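Setting up the Harnuvex two-arm kit for a garment-on-hanger task

Posted by Fletcher Henare, 21/07/2023

Brotora sells the Harnuvex as a kit you can have handling laundry in an afternoon. I'd plan on longer, and I'd ignore the promo clip. What follows is the order I'd do things in if I were starting over.

1. Clamp both arms before you plug anything in. The quick start card has this the other way round.

2. Route the cables. They come long, and a loop lying on the table will catch a sleeve or a waistband sooner or later. The supplied clips are poor - I bought better ones.

3. Run the calibration for each arm separately. The "calibrate both" button saves you very little and hides which side failed.

4. Set grip force to 600 for cloth. The default is 800, and the manual never says 800 of what. Thin wire hangers need their own setting, so save two profiles.

5. Pick an easy garment. Shorts with an elastic waistband are a fair start: short, no sleeves, and the gathered edge gives the fingers something to pinch. Lay them flat but don't iron them into a perfect rectangle. You want to know what the kit does with ordinary creases.

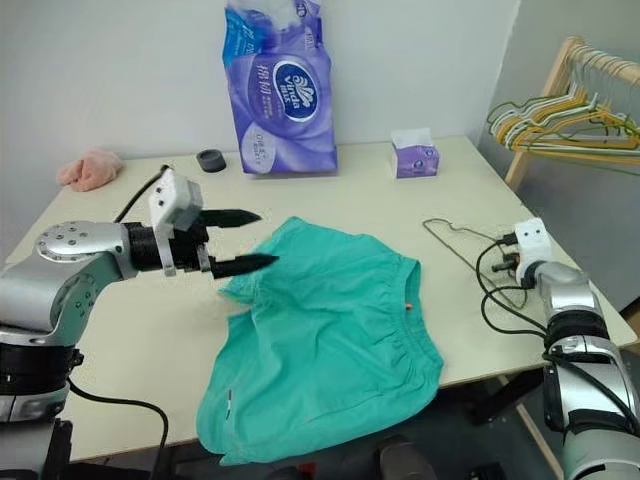

6. Teach the pick on its own first, then the hanger on its own. Only join the 2 when each one runs clean. Brotora's tutorial records the whole thing in a single pass, and I have my doubts about how many takes that needed.

7. Move the garment a little between runs. If you always put it back in the same spot you are testing your own tidiness.

Is it worth 2,393 dollars? The arms feel solid enough. The software is where I'd hold off, and "learns any garment" is a claim I'd want shown on my table, with my clothes. Trudy Sutcliffe at Brotora support did answer my emails, but the force units are still missing from the July manual.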